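Fitting marker cubes to a pair of hand-held grippers
Posted in: Workshop notes
By Ezequiel Cisneros
Jan 10, 2019

If you have already printed and assembled the two Coltari hand grippers from my earlier page, you will have a pair of trigger-operated jaws that open and close nicely and have no idea where they are in space. We are going to put that right with a printed cube on top of each one, so that a camera worn at head height can follow both hands while you go about an ordinary chore. Put the kettle on first, because the gluing wants patience and I do go on a bit.

What you will need

Two printed cubes in matt white filament. Gloss looks lovely on the bench and is a misery under ceiling lights.
Two sets of marker patterns, printed on plain matt paper.
Spray adhesive, a sharp craft knife and a steel rule.
Four M3 screws and the little Stokenier clamp plates that came with the gripper bodies.
A head strap for the camera, as comfortable as you can afford.

Printing and cutting the markers

Every face of both cubes needs its own marker number, with no number used twice. I once gave both cubes the same set (it was late, and I was pleased with myself for getting the printer going) and spent a whole evening watching the left hand leap across the room and land on top of the right one. Print at 100 per cent scale and switch off anything in the print dialogue that offers to fit the page for you. Then take your steel rule to the paper and check the size, and type what you measured into the settings, even if it differs from what you asked for.

Leave a white border round each pattern when you cut. The software finds the black square by its edge against the white, and if you trim right up to the black it will find it in some poses and lose it in others, and you will blame the camera.

Gluing and mounting

Spray the paper, count slowly to ten, and lay it down from one edge, smoothing as you go with the back of a spoon. Bubbles matter more than you would think! A bulge in the middle of a marker bends the pattern and the angle comes out wrong by just enough to be annoying. Do one face at a time and let it rest.

When the cubes are dry, screw each one to its clamp plate and slide the plate onto the top of the gripper body, behind the jaws. You want the cube high enough that your knuckles never cover it, but near enough to the jaws that the whole thing doesn't feel nose-heavy. Nip the screws up evenly, then give the cube a firm wiggle. If it moves at all, take it off and add a strip of thin rubber under the plate. Any slackness there will turn up in your recordings as a shaky hand.

Calibrating

Start up the Sastry tracker, put the camera on, and hold one gripper out with the jaws closed on the point of a pencil stood upright in a lump of putty. Keep the pencil where it is and roll your wrist gently through every angle you can manage. The program works out how far the jaws are from the cube. I let mine run until it had collected 1,728 readings, after which the figure stopped drifting. Repeat with the other hand, and write both results on a bit of masking tape stuck to the gripper body, as they will not be the same.

A first proper task

Begin with something light that has a generous edge to hold. Hanging a cap is a good one: pinch it by the brim, keep the crown upwards, and walk it towards a coat rack at your natural pace. Look at your hands more than you normally would, so the cubes stay in the camera's view, and try not to let one arm pass in front of the other.

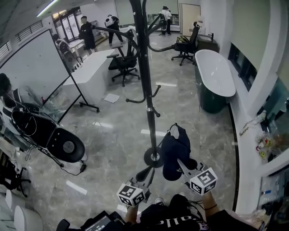

Alfredo Lacson wrote in to say that he had far fewer dropouts once he stopped reaching above his own eye level, and that the lower hooks on a stand are plenty for practice. He also thinks I am too fussy about matt filament. I have since tried his way of working and agree with him on the hooks.

If a cube still flickers in and out, try these before you reprint anything. Turn the exposure down a little. Wipe the faces with a dry cloth. Check that the right set of numbers is assigned to the right hand. My success rate over a long afternoon of cap hanging was 66 per cent before I did those things, and most of the failures were down to exposure.

The files for the cube and the clamp plate are in the Fisa folder, next to the gripper parts. In February I hope to add a page on smoothing the recordings, and if you have a kinder head strap than mine, please do write and tell me what it's called.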